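Walking my grandmother's letters

14th April

I have been meaning to write this one up for ages, and now that the rain has set in and the kettle is on I have run out of excuses. Some of you will remember that when we cleared the loft we found a biscuit tin of letters from my grandmother's friend Gwenllian Wynne, who went off to work in Zaltstead as a young woman and wrote home every fortnight without fail. There are 149 of them, all in the same small slanting hand, and I have spent most of the winter typing them out at the kitchen table (my eyes may never forgive me).

They are mostly about food and shoes. Gwenllian had a great deal to say about shoes! She walked everywhere to save the tram fare, and she wrote down her routes as if my grandmother might one day need to follow them: left at the chandler's, past the chapel with the green door, up the steps and mind the third one. Reading them one after another I began to feel I knew the place, and so in September my cousin Idris and I booked a week there, packed the typed pages in a plastic folder and set off to see how far her directions would get us.

Quite a long way, as it happens. The chandler's is a hairdresser's now but the steps are still there, and so is the bakery on Probert Lane, where we bought a loaf so heavy that Idris carried it under his arm like a rugby ball for the rest of the morning. We got lost only when she sent us through streets that have since been cleared, and then we simply wandered until something matched up again. I liked those bits best, I think. You stop looking at the paper and start looking about you.

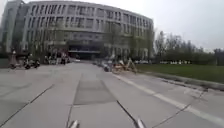

The big curved building and its square, under a proper grey sky.

Her lodgings were in a house kept by a widow who let out the upstairs rooms and disapproved of whistling. We found the street and, after a good deal of dithering on the pavement, knocked. Covadonga Iglesias, who lives there now, could not have been kinder. She gave us coffee and almond cake and let us stand at the back bedroom window while I read out letter 107, the one about the snow and the borrowed coat. I got a bit wobbly at the end and had to hand the page to Idris, who reads everything as though it were a gas bill, and that cheered me up no end.

I still have the last batch to type, the ones she wrote after she was married, and her writing gets worse as she gets happier. If anybody has a relation who lodged in Zaltstead in those days, or knows what a "Cluten" is (she eats one nearly every week, with mustard), do please leave me a comment. Idris thinks it's a sausage. I'm holding out for some sort of pie.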